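Home Tickets Knowledge base Cleturia Desk Log out

Ticket 242: cable plugging keeps dropping out
Raised by: Shahla Amini
Site: Pruvberg, second floor

Opened 15/02/2026. Plugging tasks have been stalling since we changed the task sheet. The gripper closes, then the log says "no hold" and the run is thrown away. Lost 10 out of 117 so far. Everyone is keen to get this right, as crawling about with leads is the bit of desk set-up we'd all love to hand over!

Reply, Roya Ansari: Thanks Shahla, great detail. Which lead, and which sockets? Could you try the big white table with the power strip, one gripper in each hand?

Shahla: Black cable, big table. 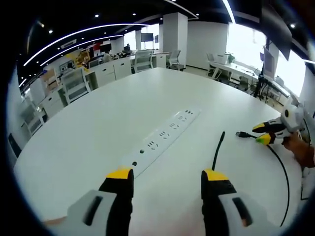
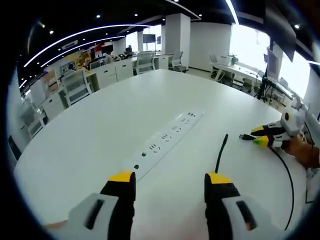
Roya: Lovely. Please set "no hold" to 2 seconds in Mutevham and run the set again.

Shahla: Done, and not one drop-out all afternoon. Brilliant. The desk team have started suggesting jobs for it, and two of them want to learn the task sheets themselves, so could they have log-ins?

Roya: Yes! Adding them to the Fallahi group now. Leaving this open until they're in.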